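Imprimer | Envoyer par e-mail
Rubrique : Logiciel & robots / Reportage

Le carton, le planificateur et moi

J'ai mis deux heures à comprendre pourquoi les gens d'Osel parlent aussi peu de leurs bras et autant de leurs fichiers de configuration. Moi, j'étais venue pour les pinces (j'adore les pinces !), et on m'a collée devant un écran, à regarder défiler des trajectoires refusées. 332 dans la matinée, bien rangées dans un journal, chacune avec son motif. Le plus fréquent : « collision possible, objet déformable ».

L'objet déformable, c'est un carton. Un bête carton d'emballage ! Pour un logiciel de planification, une caisse en plastique, c'est du gâteau : six faces, des angles droits, on la modélise une fois et on n'y revient plus. Un carton ouvert, lui, a des rabats, et les rabats font ce qu'ils veulent. Laizer, le planificateur maison, les traitait jusqu'en février comme des murs. Résultat, le bras faisait des détours de danseuse pour éviter trois centimètres de papier mou.

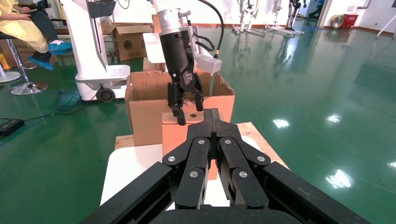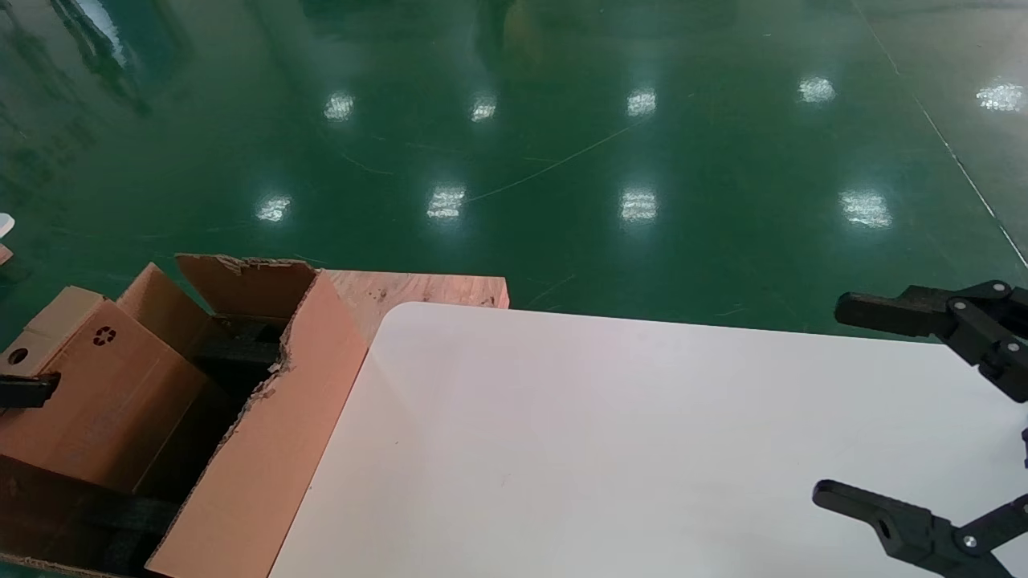 Les rabats déchirés du carton, vus par deux caméras.

OSEL – Pôle Perception et planification

La nouvelle version fait autre chose, et c'est là que je me suis mise à prendre des notes pour de bon. Zanuren, le module de perception, découpe le nuage de points en petites facettes et donne à chacune une note de souplesse. Un bord déchiqueté reçoit une note élevée, un panneau bien plan une note basse. Le planificateur a le droit de frôler les premières, jamais les secondes. Dit comme ça, on dirait du bon sens. Dans le code, ça représente 194 paramètres, et l'équipe rêve d'en supprimer la moitié.

Le sol, aussi, leur a donné du fil à retordre. Un époxy vert, brillant comme une patinoire, où chaque plafonnier laisse une tache blanche. Le détecteur prenait certains reflets pour des objets posés par terre, alors ils ont écrit un filtre : si la tache glisse quand la caméra bouge, c'est un reflet, on jette. J'ai demandé si une bâche mate n'aurait pas coûté moins cher. On m'a répondu que les clients n'ont pas de bâche mate.

Ce qui m'a le plus plu, c'est l'outil de relecture, baptisé Flendby. On choisit un essai, on avance à 40 images par seconde ou pas à pas, et on voit à côté ce que le planificateur croyait voir. L'écart entre les deux est parfois énorme ! Un rabat y devient une sorte de nuage gris qui tremble, et on se met à pardonner bien des hésitations au robot.

Il reste la question des fonds de carton, sombres, mal éclairés, où la profondeur se perd. Une branche de test existe, elle plante encore une fois sur 2, et je suis repartie avant la fin de la compilation.

Publié le 2022-10-21

Contact | © Tous droits réservés | Haut de page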